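Does a Lucky Charm Help You Sit an Exam?
Group report, Sturnholm College, September

We began with a claim from the Rätsep revision guide, which says that pupils who carry a charm "score higher". It gives no source. Our tutor, Aušra Dambrauskienė, told us to test it or stop quoting it.

We gave the same spelling test to 231 pupils at Sturnholm and Ludow. Half kept a charm or trinket on the desk and half had a bare desk.

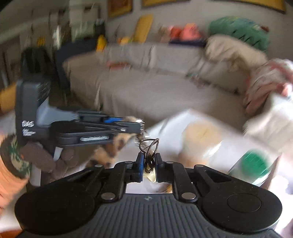

Fig. 1. Twisted dark wire with a small pale yellow piece at the end.

The charm group did better by 2 marks. That sounds good until you ask who was in it. Pupils chose their own group, and the keen ones mostly brought something. I don't think the gap tells us anything about luck.

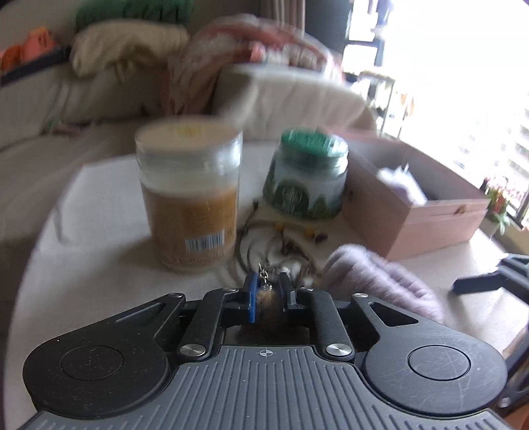 1015 characters, short read

A fuzzy brown pom-pom on a short metal chain is a nice thing to hold. Whether it can help anyone spell "necessary" is another matter. Several pupils said they felt calmer, but we had already told them what the test was for, so they may have been trying to please us.

Cender, who sell charms, say on their website that theirs are "proven". We wrote to ask how and had no reply.

If we ran it again we would draw lots for the groups and keep quiet about the reason.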